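ホーム 連載 コラム 設備と予算 お問い合わせ
最終更新:6月

ロボットの見積書に、ハンガーの行がない

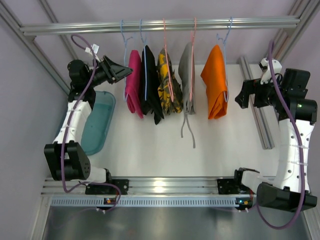
衣類ハンドリング用の双腕セル。レールにはハンガーに掛けた服が5着。

設備の予算を組む時期になると、私のところには決まって同じ相談が来ます。「腕は何台買えばいいですか」。気持ちはよくわかるんですよ。カタログの表紙は腕だし、稟議書に貼って見栄えがするのも腕ですから。でも私は毎回、すみませんが腕の話は最後にさせてください、とお願いしています。

うちの工房(Flevardという小さな請負屋です)でも、最初の年は見事にやらかしました。予算のほとんどを腕とグリッパーにつぎ込んで、残ったお金でどうにか台を組んだんです。そうしたら台が揺れる、揺れるたびに位置を合わせ直す、合わせ直しているあいだに昼が来る。高い腕を買って、午前中いっぱい六角レンチを握っていたわけで、あれは情けなかったなあ。

だから今は、見積書を下から読みます。アルミフレーム、天板、レール、ケーブルのまとめ方、それから肝心の「掴まれる側」の品物。写真のセルで言えば、上に渡した物干しみたいなレールと、そこに下がっているプラスチックのハンガーと、服そのものです。たかがハンガー、と笑われそうですが、服を扱う仕事ならここを軽く見ちゃいけません。フードの紐みたいに長く垂れるものが一本あるだけで、考えることがどっと増えるんですから!

以前、KvamのFengying Chengさんと予算の取り合いになったことがありました。彼女は「服なんて備品費でいいでしょう」と言う。私は「いや、設備費に入れてください」と粘る。理由は単純で、備品費だと年度の途中で真っ先に削られるからです。服は傷むし、柄や厚みも偏ってきます。無地の薄手ばかりで調整して、いざ迷彩柄の厚い上着が来たら一からやり直し、なんていうのは勘弁してほしい。結局、服とハンガーだけで2000円という枠が付きました。いや少なすぎるでしょう、と今でも思っています(古着屋を回ってくれたLesego Pillayさんには頭が上がりません)。

もうひとつ言わせてもらうと、腕を2本にするかどうかを、値引きの勢いで決めないでほしいんです。2本目が安くなると言われたら、そりゃ心は動きますよ。私も動きました。ただ、2本並べれば互いにぶつからない段取りを考える人の時間が要るし、ケーブルの取り回しも倍では済まない。予備のケーブルを誰が発注するのかまで決めてから判子を押しても遅くないはずです。うちではWoluraの見積もりにケーブルの型番がなくて、問い合わせの往復だけで3週間かかりました。品番の末尾が3301だったことまで覚えているんだから、よほど悔しかったんでしょうね。

反対意見もちゃんとあります。Gerrit Mabuzaさんは昔から「まず腕を買え、周りは後からどうにでもなる」という人で、これはこれで筋が通っているんです。周辺にこだわりすぎて、肝心の機械が翌年度送りになった会社を、私もいくつか見てきました。動くものが目の前にあると社内の空気が変わる、というのもその通り。私が言いたいのは順番のことで、腕をけちれという話ではありません。

とはいえ、周りを後回しにした場合の「どうにでもなる」を、いったい誰がやるのか。たいていは現場の人の残業なんですよね。その残業代は見積書に出てこないし、翌年の予算会議でも話題にならない。Marichka Semeniukさんがまとめてくれたうちの作業日誌を読み返すと、最初の半年で手を取られていた時間のおよそ半分は、台と配線と品物の準備でした。腕の不調なんて、数えるほどしか出てきません。

それで、来年度に向けてお願いしたいことがあります。見積もりを取るときは、腕の型番より先に、一日の作業を紙に書いてみてください。朝、服を誰が掛けるのか。落ちたら誰が拾うのか。終わったものはどの箱に入れて、その箱はどこに置くのか。書いてみると買うものの一覧が勝手に伸びていくので、ちょっと嫌になると思います。私は毎年嫌になっています。

うちはというと、Rodexの更新分の申請がまだ通っていません。経理から戻ってきた書類には、ハンガーの行に鉛筆で丸がついていました。明日の朝いちばんで、説明に行ってきます。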